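Chapter 6
Reading a Tabletop

Before you start

I bought my first proper work table from a shop called Vilholm, and I chose it the way most people choose a table: I liked the legs. The top was pale, it was flat, it fitted through the kitchen door, and that was as far as my thinking went. I must have eaten breakfast off it for six years before I looked down one morning in May, toast in hand, and noticed that the lines in the wood were doing something rather lovely near my plate. They ran straight for a bit, then swung round in a loop, then went back to running straight as though nothing had happened. I let my tea go cold looking at it (and I've been a nuisance in furniture shops ever since).

This chapter is about that sort of looking. You won't need any tools for it, and you won't need to know the names of many trees. You'll need a table, a shelf or a cupboard door, and ten minutes when you aren't wanted elsewhere. If you did the exercises in the last chapter you'll still have your notebook, so keep it handy!

Grain is simply the pattern left behind by the way a tree grew. Every growing season adds a layer, and when we saw or slice through those layers we get lines. Cut one way, the lines come out close to parallel. Cut nearer to the outside of the log, they bend into tall rounded arches, which woodworkers call cathedrals, after the windows. Plenty of boards give you both at once, stripes on one side and an arch on the other, and those are the ones I like best for beginners.

Pale woods are the hardest to read, I find. The lines are only a shade or two darker than everything round them, and strong light can wash them out almost completely. Try moving your head before you move the lamp. On the top below, the middle is mostly stripes, with a whitish patch higher up where the light is strongest, and the rounded arch is down towards the right.
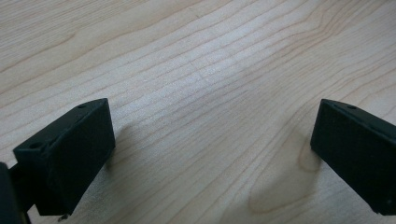

What the grain can and can't tell you

It can tell you a fair bit about how the wood was cut. What it can't do, from the top alone, is tell you whether you've got a solid board or a thin slice of wood glued over something cheaper. For that you have to look at the edge, and we'll get down on our knees and do so in section two. I once paid 300 more than I should have for a Henix sideboard by skipping that step, and I still wince when I dust it.

Nor will it always give you the name of the tree. Maple and birch can look so alike when they're finished that I still hesitate over them, and I've had my nose to tabletops for 28 years. Write "pale, fine lines" in your notebook and leave the name blank until you're sure.

Now clear a space, wipe away the crumbs and find one line you can follow from one side of the table to the other. Use your finger if you lose it.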